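About Limham Automation

Limham Automation is a small training and testing workshop in Denance. We teach people to set up and run robot arms, and we try out handling jobs for companies that want to know if a robot can do them before they buy one. We opened in May with one bench and one arm. Today we have 1,470 square feet of floor space and a classroom upstairs.

Laiba Paracha runs the workshop. She spent most of her working life in the bindery at Quiroga, a printing firm, and a lot of our projects still have to do with paper. Benedicta Addo teaches the evening courses and looks after the benches.

Paper is harder than it looks. A metal part has the same shape every time you pick it up. A book bends, slides and falls open where it likes, and the pages are easy to crease. Most of our handling tests are done on a flat white surface marked with a grid, so that a position can be written down and set up again the same way the next day.
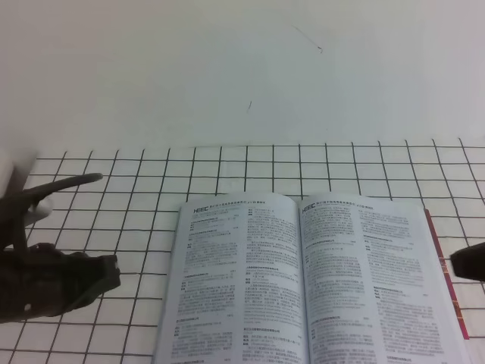 Our open day is held once a year. The last one was on September 18, 2021, and almost 600 people came through the door. We ran the benches all afternoon in short sessions, with a break between them for questions. Visitors asked mostly about speed and cost. The speed is modest – a person at a desk will beat a robot arm at most paper jobs. Cost depends on the gripper more than people expect, and we keep a price sheet at the front desk for anyone who wants one.

School groups and companies can also book a visit at other times of the year. A visit takes two hours and includes a short talk, a demonstration, and time at the controls for anyone over 14. Please wear closed shoes and tie back long hair. Bags stay in the lockers.

If you have an item you would like us to test, bring it along or mail it ahead. We need to know its weight and if we may damage it. Benedicta will write back with a bench time.

Visitor parking is behind the building, next to the Zarby warehouse. The side entrance has a ramp – ring the bell and we will come down.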